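Questions about the shared work tables at Hillitmont

I am Elínborg Overgaard and I look after the shared work room on the second floor. People who start with us write to me with the same questions, so I have put the answers on one page. If your question is missing, please write to me and I will add it.

Who can use the shared tables?

Everybody who has a badge for the building. You do not need to book a table for a short job. If you need it for longer than one afternoon, write your name on the list by the door, and also the day when you expect to be finished.

Can I leave my things on the table overnight?

Yes, if your name is on the list. If it is not, the table should be clear when you go home. We do a tidy at 5 in the afternoon, and what is left without a name goes into the box under the window.

What should always stay on the table?

Tissues, sticky notes and one roll of masking tape. These belong to the table and not to a person. Please do not carry them to your own desk. Last March I bought tape three times in one month, and later I found all the rolls in the same drawer.

What is the mug tree for?

For mugs, in the first place. It stands on the table so that clean mugs have a place to hang and do not take space from the work. Some people like to put a tape roll at it too, and I have nothing against this. Please hang only dry mugs, as water runs down the pole and makes marks on the base.

May I drink at the table?

Water in a bottle with a cap is fine everywhere. An open cup is also allowed, but keep it at the far side from papers. We had one bad accident with coffee and the Sikville drawings, and it took Hjaltadóttir two days to print and sort them again.

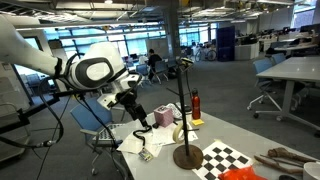
Papers are the thing which makes a table look full most quickly. One or two sheets are easy to work with, but when they lie over each other you cannot find the page you want, and other people do not dare to move them. Put a clip on them or use one of the trays. There are 12 trays on the shelf and most of them are empty.

What do I do with a badge I find?

Do not put it in the box. Bring it to the reception, or hang it on the hook beside the door if the reception is closed. A lanyard is easily hidden under papers - please lift them and look before you report your badge as lost. A new badge costs 900 kroner and your team has to pay it.

Are plastic bags allowed?

You can bring things in a bag, of course. When the bag is empty, fold it and put it in your pocket or in the bin. If there is still something inside, write your name on it with a sticky note.

I found something and I do not know what it is. Can I throw it away?

Please don't. Pieces of wood, printed patterns and small parts can look like rubbish and still be needed by somebody. Ask Jaris first, he knows most of the projects. His extension is 682.

How do I clean the table top?

With a damp cloth and a little soap. Do not use the strong spray from the kitchen, it leaves spots. Old tape comes off better if you pull it slowly.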